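Putting the Playroom Away: speaker notes
Parent evening, Damlow Library, Oct 8, 2024
Speaker: Arlindo Assunção

Slide 1. Title

Wait for people to sit. Say who I am: I run the toy lending room at Sasham Street and have done so for nine years. Before that I worked in a school supply store. I have two kids, both past the toy stage.

Tonight is about putting toys away in a small home. Talk is 28 minutes, then questions. Handout is by the door.

Slide 2. What we lend

The lending room has 1235 items on the books. All of it lives in one room smaller than this one. Every item goes out in something and comes back in something, and we see what families use at home. Grocery bags, drawers, pillowcases, shoe boxes.

Ask for a show of hands: who has one big toy chest with a lid? Who has given up on it?

Slide 3. The chest problem

Big chests get deep. Small things go to the bottom and stay there. A child who wants the one piece at the bottom tips the whole thing out. Then it all goes back in at once, in no order, and the next day is the same.

Tell the story of the Prindum train set. Came back to us four times with the same bridge missing. The bridge was at the bottom of the family's chest all along.

Slide 4. Open boxes

What I suggest is open boxes, no lid, low sides. A child should be able to see over the rim sitting down. One box per kind of play if you have the floor for it. If you don't, one mixed box for the things in use this week, and the rest on a shelf.

Cardboard is fine. Plastic wipes clean. Fabric bins sag when a child leans on them, so put those on a shelf if you already own some.

If a box splits at the edge, tape it and keep going. Pass around the taped one from the lending room.

Slide 5. Packing a mixed box

Go slowly on this one. People write it down.

Soft things first or last? I get asked every time. Flat soft things go on the bottom. Tall plush stands upright, so the child can grab it without digging. Dark fabric, dress-up clothes, blankets: roll them and put them at the back, where they don't hide the small toys.

Little baskets can go inside the big box. Lay one on its side and it works like a cubby. Anything round will roll, so wedge it between two bigger things.

Bright, hard toys near the front.

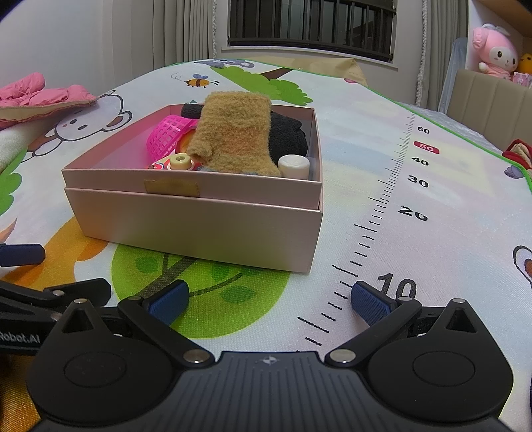

Caps, jars and small containers go in a corner, where they stay standing. With very young children at home, check each one for size before it goes in the box at all. The handout has the page on choking sizes. Say this twice.

Don't fill to the top. Plush can stick up over the rim, but hard toys should sit below it, or they end up on the floor when the box is moved.

Slide 6. The mat

A play mat gives the toys an edge. Children understand an edge much sooner than they understand "clean up your room." We use printed ones with animals at Sasham Street. You can tell a two-year-old to bring everything back to the koala, and most of them will.

Put the box on the mat during cleanup. Walking across the room with each toy is where children lose interest.

Wipe the mat once a week, more if they eat on it. Roll it with the print facing out. Folding leaves creases, and the creases catch toes.

Slide 7. Ten minutes before dinner

Set a timer for 10 minutes. Adult starts, child joins. Stop when it rings, even if there are toys left. Whatever is still out goes in the box as it is, and sorting can wait for the weekend.

Mrs. Tse asked me in the spring what to do if the child refuses. My answer was to give them one job only, such as all the plush, and do the rest yourself for a while. She told me later it took three weeks.

If short on time, skip slide 8.

Slide 8. Swapping toys out

Keep half away in a closet. Swap every other Sunday. Old toys get played with again when they come back. Borrowing works the same way, and our sign-up sheet is next to the handouts.

Slide 9. Questions

Have the lending hours ready: Wednesday and Saturday mornings, closed the last week of October. Repairs go to the side door.

Collect the taped box before leaving.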